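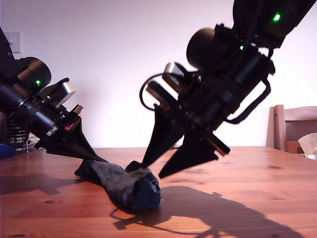

A dark grey sock on a wooden tabletop.

Darnevden Heated Airer, Three-Tier Model: Product Review
Household Equipment Reviews, Troden Tenants' Advisory Service
Published March 31, 2022

The Troden Tenants' Advisory Service reviews household equipment which tenants ask us about in large numbers. Since last October the commonest request has concerned heated clothes airers, and in particular whether they can take the place of a tumble dryer in a flat with no outside space. This review covers the Darnevden three-tier model, which was bought at the full retail price from a high street shop. The maker was not told of the review and had no part in it.

Description

The airer is a folding frame with three shelves of heated bars and two hinged wings on each shelf. When closed it stands upright against a wall and can be kept behind most doors. When open with all the wings raised it takes up a good part of a small bedroom floor, and prospective buyers are advised to mark out the space before ordering. The frame weighs little enough to be carried up a flight of stairs by one adult.

The mains lead leaves the frame at the lowest shelf. It is 15 centimetres shorter than the lead supplied with the Sharifi airer, which we reviewed last year, and in two of the flats used for this review the Darnevden could not be placed where the tenant wanted it. The maker's leaflet states that an extension lead must not be used. We support that instruction, but a longer lead would have removed the temptation.

Assembly

The airer arrives in one carton with the frame already joined. Four feet and two castors have to be fitted by hand. The castors push into the legs and are held by friction alone, and one of ours dropped out each time the frame was lifted. The printed instructions are clear, in a type size which most readers will manage without difficulty, and show each step with a line drawing. The packing was card throughout except for one bag.

Use

There is one switch, with a light, and no timer. The lack of a timer is the most serious fault we have to report. A household which loads the airer late in the evening must either leave it on overnight, contrary to the leaflet, or get up to turn it off. The Sharifi has a dial which switches the heat off after a set period. The Denisa, a two-tier model sold at a similar price, has a push-button version of the same thing. We can see no good reason for its absence here.

The bars become warm within a few minutes and remain so across most of their length. They are cooler towards the hinges, and garments hung there were noticeably slower to dry. At no time did any bar become too hot to touch, although the leaflet rightly advises that small children be kept away from it.

Drying performance

We dried mixed loads from a standard household wash, spun at the machine's usual speed. Shirts, pillowcases and light trousers were ready to put away at the end of an afternoon. Towels took considerably longer and had to be turned. Jeans were dry in the leg but damp at the waistband and pockets the following morning, and we would not rely on the airer for school or work clothes needed the next day if these are of heavy cloth.

Small items require separate mention. Socks and underwear are the part of the wash most often left over when the main pieces have been hung, and the gaps between the bars of the Darnevden are wide enough for a child's sock to slip through. Adult socks stay in place if folded over the bar at the ankle. Thick socks dried best on the top shelf, laid flat across two bars, and should be pulled straight first; a sock hung in a crumpled state holds damp at the heel and toe long after the rest is dry. The Denisa is supplied with a clip-on rail for such items. No rail is offered for the Darnevden, even as an extra.

A fitted cover is sold separately. It zips along one side and holds the warmth in well. With the cover in place, towels were ready in clearly less time, and we consider that the cost of the cover should be treated as part of the price of the airer. The zip caught on the upper wing hinges on several occasions and needs to be drawn slowly.

Damp in the room

Tenants should be aware that a heated airer does not remove water from a home. It moves water from the clothes into the air of the room, where it will settle on cold windows and outside walls unless it is let out. We advise that the airer be used in one room with the door closed and a window open slightly, or beside a working extractor fan. Those who have reported mould to their landlord should keep a note of where laundry is dried, as the question is very often asked.

Running cost

The cost of running the airer will depend on the tariff, and tenants with a prepayment meter may wish to take a reading before and after a single load. We do not publish a figure, as prices are changing too quickly for one to remain useful. The airer draws far less power than a vented tumble dryer, but it is on for many more hours, and the saving is smaller than some advertisements suggest.

Care and guarantee

The bars may be wiped with a damp cloth once the airer is unplugged and cool. The coating on our sample showed slight wear at the wing hinges by the end of the review. The guarantee runs for two years and must be registered online, a requirement which will be inconvenient to some of our readers. Tenants without internet access may complete the registration at our front desk during opening hours.

Findings

The Darnevden is a sound airer for shirts, bedding and light clothing, and is easily stored. It is let down by the short lead, the loose castors and above all the lack of a timer. Households with many small items will be better served by the Denisa, and those washing towels and heavier clothes by the Sharifi, provided there is room for it.

Rating: three out of five, with the cover. Two out of five without.

Printed copies of this review may be requested from the front desk by quoting leaflet number 171.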